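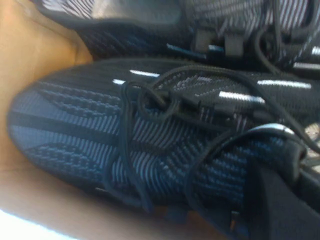 Two grippers on the bench at Buckley this month, and one job: get the shoes out of the box, put them back. Sounds like nothing. The Wokell is a plain two-finger parallel jaw with rubber pads, the Fudau has soft curling fingers and costs a good deal more. Same arm for both, same wrist camera, same controller. Packing lines hate footwear, and knit trainers lying on their sides in a cardboard shoebox, one tight against the other, laces in loose loops over the top, are a fair summary of why. Where do you grab? Not the laces.

We ran 40 picks with each. The Wokell dropped 8, nearly all at the toe, where the knit is round and the pads just slide off. Move the grip back to the midfoot and it's far happier. The Fudau dropped 2. Slow though. Painfully slow on the closing stroke, and the fingers want more room down the side of the box then there is.

Camera next. Black knit under a strong lamp is rotten for depth. Reflective stripes flare, the collar goes to mush, and the software reads a hole where there's a shoe. We turned the lamp down and the missing patches shrank by half. Turned it down again, worse. Back up a notch, left it.

Controller is the Lidel, older firmware, £169 second-hand. Fine. Menus are a maze and the force limit resets whenever you swap tools, wich cost us most of a morning and one crushed box lid. Write your settings down.

So which? For boxed shoes all day, the Fudau, if your line can stand the wait. For mixed stuff, the Wokell with grippier pads, and keep it off the toes. New pads are due in April and we'll run the same 40 again, plus boots.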